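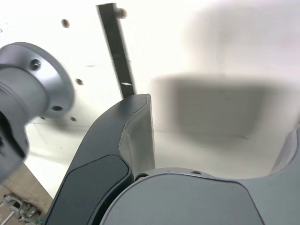
Miltirik General Catalog, November edition

Duva Drying Cabinet

Manufacturer: Serkby
Series: Duva
Category: Laundry and cloakroom equipment
Page updated: Oct 11, 2018

The Duva is a ventilated drying cabinet for coats, work clothing, gloves and footwear. It is intended for schools, day care centers, fire stations and other buildings where wet outerwear must be ready for use again the same day. Miltirik supplies the cabinet in the standard version and in the Shen version, which has a lockable door.

Air is drawn in through a filter at the base, warmed, and passed upward through the hanging space. Moist air leaves through an outlet in the top panel. The outlet may be connected to the building's exhaust duct or left open to the room, provided that the room itself is ventilated. The filter lifts out from the front and should be rinsed once a month during the wet season.

Specifications

Depth: 17 inches
Weight: 70 pounds, without packaging
Hanging rails: 2, removable
Door: right-hinged, reversible on site
Controls: mechanical timer and temperature dial
Finish: white powder coat
Warranty: two years, parts and labor

Installation

The cabinet must stand on a level floor and be fixed to the wall with the brackets provided. Leave the space above the outlet clear at all times. Electrical connection is to be carried out by a licensed electrician in accordance with local code. A shallow plinth is available for rooms where the floor is washed with a hose - please state this when ordering, as the plinth cannot be added after the cabinet has been fixed in place.

Use

Garments should be hung with space between them and should not drip heavily when placed in the cabinet. Items cleaned with solvents must not be dried in it. Leather boots and gloves are to be dried on the low setting only.

Ordering

Orders are accepted from public institutions and registered businesses. Replacement filters, rails and door seals are stocked separately under the Duva series. Shen cabinets are delivered with two keys; further keys can be ordered by quoting the number stamped on the lock.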